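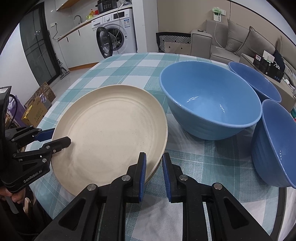

Clovine is a plain-text collection of 1,099 household recipes from the town of Clarkden, typed up from index cards, church-hall booklets and the backs of envelopes. It started with one shoebox of cards and I have had a wonderful time with it ever since. The recipes are the kind made for a table with a checked cloth on it and a big light-blue bowl beside the plate, and they assume you already know how your own oven behaves. If you like old cooking words, odd measurements or just a good bean soup, I think you'll enjoy poking around in here!

Home | Browse | Files | Notes | Changes | Contact

# Clovine Recipe Text Collection

## What you get

One text file per recipe, plus a single table called index.csv that ties them together. The files are UTF-8 with ordinary line breaks, so they open in anything. Each one keeps the cook's wording, spelling and order of steps. If a card says "flower" for flour, the file says "flower" too, and the corrected word goes in the index so that searches still find it.

The columns in index.csv:

- `id`: a short code that matches the file name
- `title`: as written on the card, or in square brackets if we had to supply one
- `course`: one of 12 labels (soup, bread, pickle and so on)
- `source`: card, booklet, letter or clipping
- `hand`: who typed it up, by initials
- `unsure`: yes if any word was hard to read

Please do look at the `unsure` column before you cook from a file. One pickle recipe had a smudge where the salt should be, and our first reading of it would have taken the roof off your mouth.

## How it was put together

I typed the first 100 cards by myself and then Davina Gourlay joined in, which is when the project really got moving. She reads old handwriting faster than I read print. We each typed our own pile, swapped, and marked up the other's work against the original. Where we disagreed, both readings are in the file with a slash between them: "1 cup suet/sweet". I love these. The slash lines are my favorite part of the whole collection.

The Fitzgerald booklets were harder. They were run off on a duplicator and the ink has spread, so fractions are a real headache. A half and a third can look the same. We compared against other versions of the same dish where we had them and flagged the rest.

## Measurements

Nothing has been converted. You will meet teacups, gills, "butter the size of an egg" and one cake that calls for "the blue jug, not quite full." There is a file called measures.txt with our best guesses for the common ones. Treat it as a starting point and send me yours if your family used something different.

Oven heat is mostly given as slow, moderate or quick. A few cards say "hot enough to brown paper."

## Known problems

- There are 3 files with a missing second page. They stop mid-sentence and have been left that way.
- Dumplings are filed under both soup and bread. Davina and I have not settled this.
- Names of private people have been taken out of the text files, so "Mrs. B's rolls" may have been something longer on the card.
- The `source` column is blank for most of the June batch. I'm working through it.

## Using it

Take it, cook from it, count words in it, print it out for your aunt. The typed text is free for any use, and a mention of Clovine is welcome. To search by ingredient from a terminal:

 grep -il "buttermilk" recipes/*.txt

That one search is a fine way to lose an evening. Try "mace" next.

## Changes

Tue 16 August: added the bread and rolls from the second Fitzgerald booklet, fixed broken accents in the index, renamed the `reader` column to `hand`.

Corrections are very welcome, even single letters. Send the file name and the line, and I'll check it against the card.

Related collections

- Gulteo: garden diaries and seed lists
- Clarkden street names, old and new
- Fitzgerald booklets: covers and advertisements
- Household hints and stain removal (in progress)

Contact: Clodagh Egan, Clovine | © Clovine, typed text free to reuse | Back to top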